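Preparing and Storing Household Linen: A Guide for Residents

Laundry guidance, Casberg Housing Association

This page explains how to wash, dry, fold and store household linen in Casberg properties. It applies to bed linen, towels, table linen and kitchen cloths. Residents of Predton Court and Wanyama House who use the shared laundry rooms should also read the section on shared machines. Curtains, rugs and upholstery covers are dealt with in a separate guide, available from the reception desk in each building.

Before you begin

Read the care label on each item. The number inside the washtub symbol is the highest temperature, in degrees Celsius, at which the item may be washed. A bar beneath the tub means that a gentler cycle is needed. A crossed-out circle in a square means that the item must not be tumble dried.

Where a label has been removed or has faded, treat the item as delicate on its first wash. Use 30 degrees, a short spin and no tumble drying. Check the size and colour once it is dry. A hotter wash can be tried on a later occasion if the cloth appears sound.

Sorting

Sort linen by colour first and by weight second. Whites, pale colours and dark colours should be washed in separate loads. Strong reds, yellows and blues may lose dye during the first few washes and should be kept apart until the rinse water runs clear. This can be tested by soaking one corner in a bowl of warm water for 15 minutes and pressing it against a piece of white kitchen paper.

Towels should not be washed with sheets. Towels take up more water, become heavier and tend to roll into the sheets, leaving both poorly rinsed. Kitchen cloths used for wiping up food should be washed separately from bed linen and clothing.

Close all zips and buttons on duvet covers and pillowcases. Turn the covers inside out and shake the corners so that no small items are trapped.

Treating stains

Stains should be treated as soon as possible and always before the item is put in a hot wash or a dryer. Heat will fix many stains in the cloth.

Tea, coffee and fruit juice: rinse with cold water, work in a little liquid detergent and leave for 15 minutes before washing.

Blood: soak in cold water only. Change the water when it becomes coloured. Do not use warm water at any stage.

Grease and cooking oil: apply washing-up liquid directly to the dry cloth, rub gently from the outer edge of the mark towards the middle, and rinse with warm water.

Candle wax: allow the wax to harden, lift off as much as possible with a blunt knife, then place kitchen paper on both sides of the mark and press with a warm iron. Replace the paper as it takes up the wax.

Bleach should be used only on white cotton or linen, and only where the care label allows it. It must never be mixed with any other cleaning product.

Washing

Fill the drum loosely. There should be space for a hand to pass above the load when it is dry. An overfilled drum does not rinse well, and residue left in the cloth will make it stiff.

Cotton sheets and pillowcases may be washed at 40 degrees in ordinary use. Choose 60 degrees following illness, or for towels and kitchen cloths that have a lasting smell. Table linen with embroidery or a lace edge should be placed in a net bag and washed at 30 degrees.

Measure detergent according to the hardness of the local water and the size of the load. Water in the Predton area is hard, and the upper dose printed on the packet will normally be needed. Fabric softener should not be used on towels or on drying-up cloths. It coats the fibres and makes them less able to take up water.

Drying

Remove linen from the machine promptly at the end of the cycle. Shake each piece firmly to open it out, and pull the hems straight while they are still damp. A few moments spent at this point will reduce the ironing considerably.

When drying on a line or airer, hang sheets with the fold over the rail and the hems level. Peg towels by the short edge. Coloured items should be kept out of strong sunlight. Indoors, open a window or run the extractor fan for as long as washing is drying in the room. Washing must not be hung over electric heaters.

When using a tumble dryer, clean the filter before every load. Remove cotton items while there is still a trace of damp in the thicker seams and allow them to finish on an airer.

Folding

Fold on a clean, flat surface which is large enough to support the whole item. A table, worktop or made-up bed is suitable. Linen must be completely dry before it is folded for storage.

Small squares and rectangles, such as napkins and kitchen cloths, should be folded in half with the hems together and then in half again. Smooth the cloth from the centre outwards after each fold. If a cloth has been pulled out of shape in the wash, bring the corners together first and let any slack fall towards the fold.

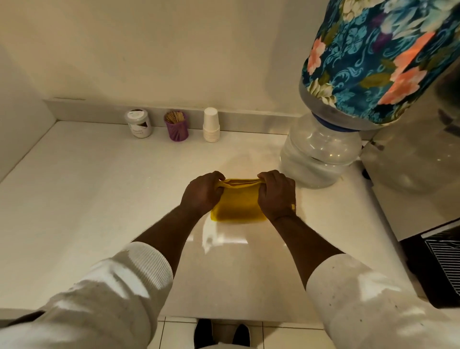 Flat sheets are folded lengthways, twice, and then across until the bundle matches the depth of the shelf. Large sheets are easier for two people. One person working alone may lay the sheet along a bed and fold from the foot towards the head.

Fitted sheets require a different method. Place one hand inside each of two neighbouring corners, with the sheet inside out. Bring the hands together and turn one corner over the other so that it sits inside it. Repeat with the remaining corners until all four are nested. Lay the sheet down, turn the elasticated edges in towards the middle to form a rectangle, and fold in thirds.

Bath towels should be folded in thirds lengthways and then in half. Place them on the shelf with the rounded fold facing outwards, so that one towel can be taken without disturbing the others.

Storage

Store linen in a dry, aired cupboard away from outside walls. Wooden shelves should be lined with plain cotton or acid-free paper. Plastic boxes with tight lids are not advised for long-term storage, as any moisture left in the cloth cannot escape.

Each bed set may be kept together by placing the folded sheet and duvet cover inside one of the matching pillowcases. Newly washed sets should go to the bottom of the pile so that all sets are used in turn. Items kept for occasional use should be taken out twice a year, aired and refolded along different lines. Cloth that is left on the same crease for long periods may wear through at that point.

Check for moths and silverfish when the cupboard is emptied. Cedar blocks and dried lavender may be used, but they should not touch the linen directly, as their oils can leave marks.

Shared laundry rooms

The laundry rooms at Predton Court and Wanyama House are open from 7am to 9pm. Machines may be reserved through the Fesia booking page or on the sheet inside the laundry room door. A reservation lapses if the machine has not been started within 15 minutes of the booked time.

Residents are asked to wipe the detergent drawer and door seal after use, to empty the dryer filter into the bin provided, and to leave the folding table clear. Finished washing left in a machine may be moved to a basket by the next user. Items left in the room overnight are taken to reception and kept until the end of the following month.

Dyeing is not permitted in any shared machine. Heavily soiled pet bedding should be taken to a commercial launderette.

Faults should be reported to reception on extension 115, giving the number shown on the front of the machine. If a machine is leaking, switch it off at the wall where it is safe to do so and do not attempt to open the door. Outside reception hours, calls to extension 101 are passed to the duty officer.

Large-print copies of this guide may be requested from either reception desk.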